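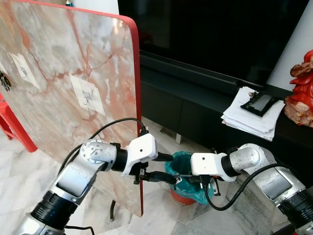
From: Prasetyo Ong
To: Itwood hall list
Date: April 17, 2025
Re: Folding tables - keep, mend or replace?

Braulio Ocampo wrote:

> Hello all,
>
> I've had a price from Bronel for new tables for the small room. They will do four for 1,246 pounds delivered, with a ten-year guarantee on the legs. The tops are plain grey. I think we should say yes before the price changes in May.
>
> The old marble-pattern ones have had their day. They look dated, the red edging shows every knock, and people keep sticking labels and hooks to the tops. Once a table has a hook on its face it isn't a table any more, it's a noticeboard with legs. I would take the lot to the tip and start fresh.
>
> The stools can stay for now.
>
> Braulio

Braulio,

I'm not convinced, and I'd like to see some answers on the list before anyone signs for 1,246 pounds.

First, "dated" is not a fault. The marble pattern with the pink and rust veins is not to my taste either, but it hides tea rings far better than plain grey will. We had a plain grey top in the kitchen before the Escobedo worktop went in and it looked filthy an hour after it was wiped. If you want people to complain about the state of the tables, buy grey ones.

Second, the edging. The red band on the one I looked at still has a good shine to it and goes neatly round the corner. I ran my thumb along the whole of it and didn't find a place where it had come away. You may have had a different table in mind, in which case please say which.

Third, the hooks. I agree there shouldn't be any on a table top. But the paper labels are only taped on, and the hook in the middle is on one of the labels. Tape comes off. Warm soapy water first, then a bit of white spirit on a rag if there's gum left behind, and try that on a corner before doing the middle. The little black clip or hook over at the side I haven't tried to shift, so I make no promises. Before anybody peels anything, could whoever put the labels there speak up? I'd sooner ask now than be told afterwards that they were needed.

And what stops people doing the same to the new ones? Nothing in the Bronel leaflet says their tops repel sticky tape. If folk need somewhere to hang things, put a rail on the wall. That's an afternoon and a few screws.

Now the guarantee. Ten years on the legs sounds grand until you read the small print, which says "normal domestic use". I rang them. The chap I spoke to couldn't tell me if a hall counts as domestic and said he'd email. He has not emailed. A guarantee I can't get a straight answer about is worth nothing to me, and I wouldn't let it sway the decision.

I also asked Jukeo what they'd charge to go over the old ones: check the hinges, change the feet where they're worn, tighten everything. They quoted 600 pounds for the lot, and that strikes me as steep too, before you all think I'm in their pocket. I'd want an itemised list. I suspect most of it is a screwdriver and a bag of rubber feet, and I own a screwdriver.

There's storage to think of as well. The old ones lean upright out of the way when they aren't wanted. The Bronel ones are 900 mm across and I have not seen any measurement for the gap beside the cupboard door. Has it been measured? If they don't fit there they'll end up in the corridor, and we've been told off for that once already.

What I'd suggest:

- get the labels and tape off one table and see how the top comes up
- stand it up, load it with the urn and cups, and lean on it properly
- measure the gap by the cupboard door
- ask Bronel again, in writing, about hall use

If the table wobbles or the top is ruined underneath the tape, I'll drop my objection and you can have your grey. I don't expect it to.

On the stools we agree. The red plastic ones are light, they wipe clean and they even go with the edging, so please don't let Bronel talk you into a "matching set".

One last question. Your message says four new tables. Are we replacing all the old ones with four, or only some of them? The price looks rather different depending on the answer, and I couldn't work it out from what you wrote.

Prasetyo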